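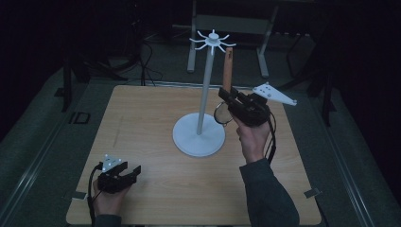

Osamu Hoshino asked after the last lecture whether a peer that has only a part of a file can already send it to others. Yes, it can, and today's notes begin from this question.

Lecture 5. Pieces, hashes and peers

In our lab exercise the file is divided into 156 pieces. Every piece has its own hash, written in the description file. When a piece arrives, the client computes the hash again and compares the two values. If they are different, the piece is thrown away and requested one more time. The other pieces are not touched.

Which piece to request first? Most clients take the rarest one among the connected peers. In the Willwood log you will find 39 peers, and only 2 of them had the last piece at the beginning. Please read this log before the exercise.
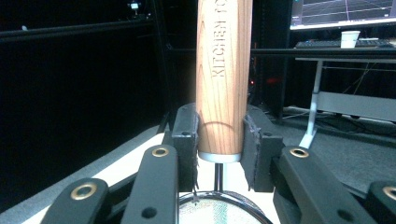

Piece checking must not be confused with filtering of peers. A filter decides with whom we talk, and the hash decides what we keep. Think of a wire mesh strainer with a handle: it stops what is too large for the mesh, but it knows nothing about the taste of what goes through. In the same way, a peer which passed the address filter can still send us bad data, so the hash must be checked each time.

Exercise for May: work in pairs and write a function which marks the bad pieces in the Jurkisari data set. Thibault Huet and Baptiste Guérin still need to choose their part. Send the code to Hervé Lemaire.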